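**Ticket 327: Car 2, intermittent dash logger dropout**
Opened by: Kai-wen Chang
Assigned to: Rupert Camenzind
Team: Durik (sprint car program)
Priority: high, needs sorting before the Jokberg round

**Reported fault**

Logger stops recording part way through a run and comes back on its own, usually within a lap. Driver sees the shift lights go out at the same time. Engine keeps running normally. First noticed in February testing, three times in one morning. All three were on the back straight above 4,000 rpm in top gear.

**Checked so far (Kai-wen)**

- Swapped dash for the spare off Car 1. Same fault.
- Battery and alternator output normal.
- Firmware on the Harnano logger reloaded. No change.
- Main earth strap off, cleaned, refitted.

**Update, 10:40 am (Rupert)**

Pulled the log from the last run. Supply voltage to the logger falls to nothing for 400 milliseconds, then it reboots. That rules out the memory card. Channel 109 (brake pressure, rear) goes flat just before each dropout, so I'd start with whatever those two share behind the seat.

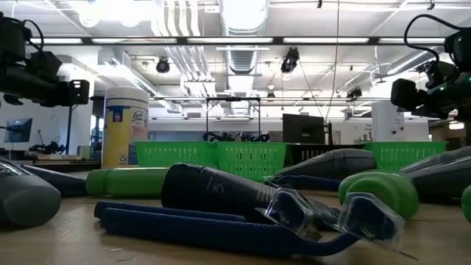
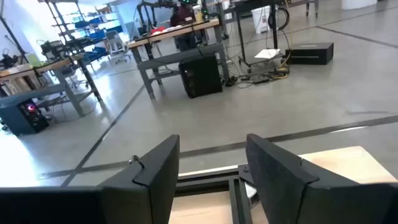 *Attachments 1 and 2: workbench and floor, both indoors.*

**Update, 2:15 pm (Kai-wen)**

Seat out. Rear brake sensor and logger are both fed from the same splice, which sits under the bulkhead clamp. Insulation is rubbed through on the red wire where the clamp edge touches it. I can get the dropout on demand by pushing the loom toward the tub.

**Fix**

1. Cut out the splice and remade it with new heat shrink.
2. Moved the clamp rearward and fitted a rubber-lined one.
3. Gave the logger its own fused feed.
4. Engine run in the garage for 20 minutes while flexing the loom by hand. No dropout.

**Still to do**

- Same clamp on Car 1 needs looking at. Kai-wen to do.
- Update the wiring drawing. The Mitsotakis-Vlachou copy in the truck is two revisions old and still shows the splice on the left side.
- Order more lined clamps, we used the last one.

Leaving this open until the car has done a full practice session on track. Please don't clear the logger memory beforehand, I want to compare the voltage traces.

Rupert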